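The Clulavura two-arm bench station: what it's been like to work next to one
By Jovita Cuautle
23 March 2025

I run second-shift gear assembly at Vonitz, and we've had the Clulavura on our floor since December. People keep writing to ask if it's worth the trouble, so I'm putting it all on one page.

It's a pair of arms that share one work area, and ours does the small planetary sets. You lay out a plate and its gears on a mat, and the arms put the gears on the pins. We had been doing 250 of these a shift by hand, and my thumbs can tell you all about that! Now I set out parts, check the finished sets with a gauge and deal with whatever the arms get wrong. It's a different kind of tired — more in the eyes than the hands.

The gears don't need to sit in a tray or point any special way, and that's what sold me. With the old feeder at Ristcombe we spent half the morning fussing over the track.

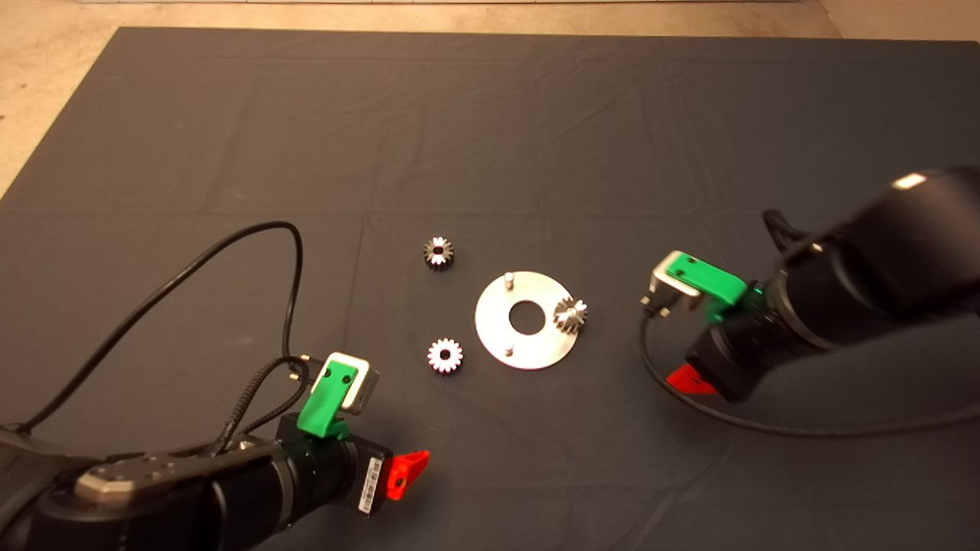 What changed for the crew

Nobody lost a spot, which was the first thing everybody asked. We did have to redo the rotation, though, and I wish we'd talked it over sooner. Two of our best hand assemblers found the checking work dull (I get it), so now we swap every 50 sets and that's helped a lot. Training took 37 hours per person, and most of that was learning how to show the arms a move and when to hit stop.

Care and upkeep

The cloth gets shaken out at the start of shift. I don't iron it or anything, a few wrinkles haven't bothered us. The finger pads are the part I watch. They're black and grainy with a nice grip to them, and ours get swapped at 3000 sets whether they look tired or not. The red shells around them have held up great, and red is easy to spot when you're leaning in with a gauge!

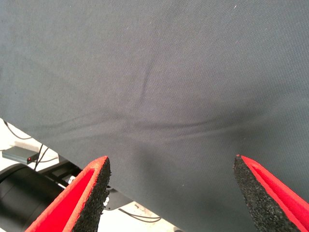
Emiliano Cervantes wrote in to say his shop went the other way and kept the hand bench for rush orders, and he'd tell anybody buying one of these to do the same until the crew trusts it.

Comments

villa_bench: Does the rotation count toward your pay grade? Ours got stuck on that for weeks.

Jovita: It does now, same grade for both jobs. Get it in writing before the thing shows up.

T. R.: 37 hours sounds like a lot for a four-person crew. Did you do it on shift?

Jovita: On shift, yes, and our numbers dipped while we did.

Recent items
Villaseñor gauge sets, small bore
Replacement finger pads for the Clulavura
Bench mats, dark gray
Moving from a track feeder: notes from Ristcombe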